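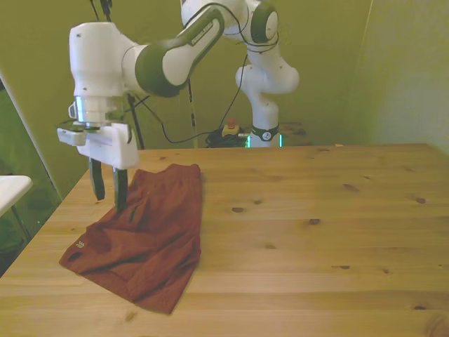
*Laundry trial: one arm at the cloth, a second standing behind the table.*

## About Whitelaw

Whitelaw tests machines that are sold, or about to be sold, as a replacement for somebody's chores. We don't build them and we take no money from the firms that do. Our readers are laundries, care homes and small shops that have been promised a lot.

Thandeka Mkhize and Pushpa Maurya started the company after 28 years between them in hotel linen. They had watched plenty of sales videos – most of them sped up – and wanted to see the same jobs run at normal speed, on clothes dropped any old way.

So far we have put 146 chores through our test room in Stelten. Folding makes up the largest share, with shelf stocking and table clearing behind it. Our view is that most of this equipment isn't ready for a working laundry. A crumpled garment has no fixed shape, and a gripper that does well with a box may do badly with a sleeve. We'd be glad to change our minds, and we retest whenever a maker asks.

Every report lists the failed attempts along with the good ones. Prakash Naidu runs the tests and Trudy Lockyer edits the reports, which come out 4 times a year.

Visits to the test room can be booked through Dineo Molefe at the front office.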